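Zanville Paving Words

README for the word list, version of 2026-04-12

Zanville Paving Words is a list of words for pavements, kerbs, joints and street stones, in English and Vietnamese. I am Kiều Ngô and I keep the list. It began as my own notebook when I translated repair manuals for Verkstead, and it has grown to 322 entries.

What is in the files

The file terms.csv has one entry on each line. There are six columns: the English word, the Vietnamese word, a short definition, the source, the region, and a remark. The file sentences.txt has 3,000 short sentences in which the words are used. I wrote them myself or took them from my own translations, with permission of Verkstead.

Please read the column "region" before you use a word. "Pavement" in British use is the place where people walk, but for many engineers it is the whole built surface, also under the cars. Both meanings are kept, as separate entries. 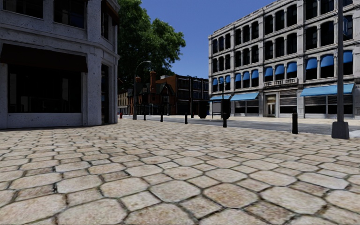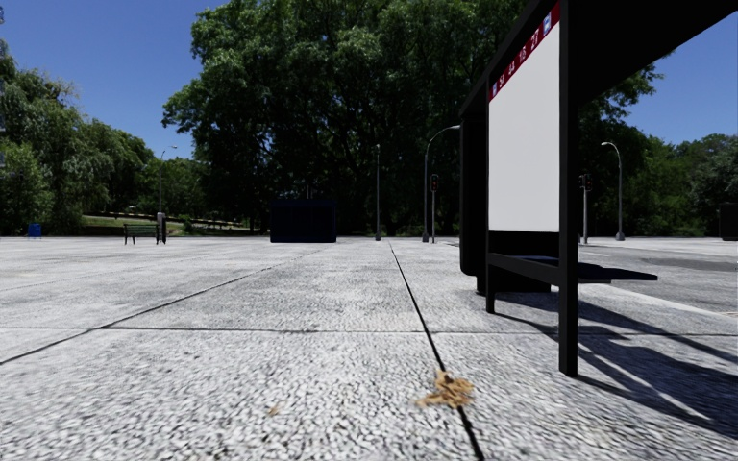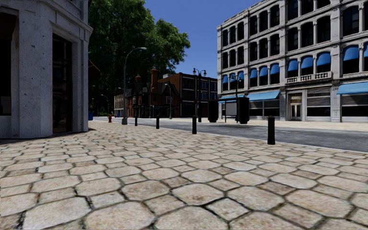
Computer-rendered street views with stone paving.

"Sett" and "cobble" are often mixed. In this list a sett is a stone cut to shape and a cobble is a naturally rounded stone. Many writers say "cobblestone" for both, so this word has a remark and no strict definition.

Known problems

For 19 entries I have not found a good Vietnamese word. They are marked with "?" and the column has a description instead. The words for drainage are few. Plural forms are not given.

How to load it

The files are in UTF-8 with commas as separators. Older versions of Jelliteo show the Vietnamese accents wrongly, so choose the encoding by hand when you import. The Lục reader opens both files without any setting.

Corrections

Send me the English word, your proposal and where you have seen it used. I plan the next version for May.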